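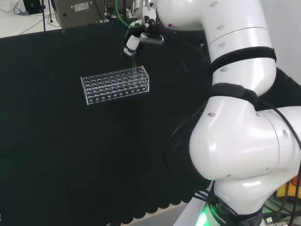 A robotic arm beside an acrylic test tube rack. Clear plastic remains a difficult material for machine vision.

Whether a machine can take over the small duties of a workplace is a question usually put to engineers. At Gisler, a water testing laboratory in Farkbridge, it was put to the people who perform those duties. The chore they named first was the filling of racks.

"It is the dishwasher of our trade," said Waltraud Aigner, who supervises the sample room. "Someone must load it, someone must unload it, and no one was hired for that purpose."

The laboratory handles 3000 tubes in an ordinary week. An experienced technician fills a rack while holding a conversation. A machine must find each hole, lower the tube straight and let go at the proper moment. An error of a few millimeters leaves the tube leaning on the rim.
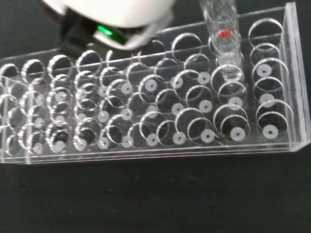

Transparent objects make the task harder. A camera that judges distance well on cardboard or painted metal may be misled by acrylic, where the edge of one hole shows through another and every surface returns some light. Benedikt Eberhard, an engineer with the automation firm Tranis, regards this as the chief obstacle in laboratories and kitchens alike. Drinking glasses, he noted, present the same difficulty as tubes.

In trials held in January, the firm recorded 85 correct placements in every 100 attempts. Ms. Aigner considers the figure respectable but insufficient – her staff would still be required to inspect every rack, and inspection takes nearly as long as the chore itself.

Nayara Vasconcelos, who studies domestic work at the Plovdale Institute, advises patience with such results. Households are less orderly than laboratories, and a cupboard is seldom arranged the same way twice. She expects machines to be useful first where the objects are identical and the table does not move.

Gisler will review the matter again after 15 further trials. Until then, racks are filled by hand before the morning deliveries arrive.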